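Slide 9 – the Pidotby open day

Good afternoon, and thanks for staying on after lunch. I'd like to tell you about our August open day, when 200 neighbours came through and most of them wanted to see the simulator.

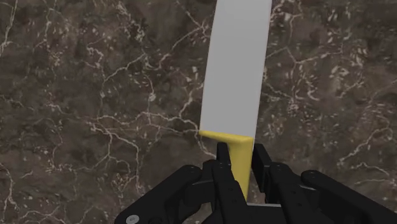

Slide 9: simulated gripper at the yellow handle

Pause for a moment. Ask who'd pick it up by the handle – nearly every hand goes up. Then mention the kids' favourite colour, and on to Wutmont.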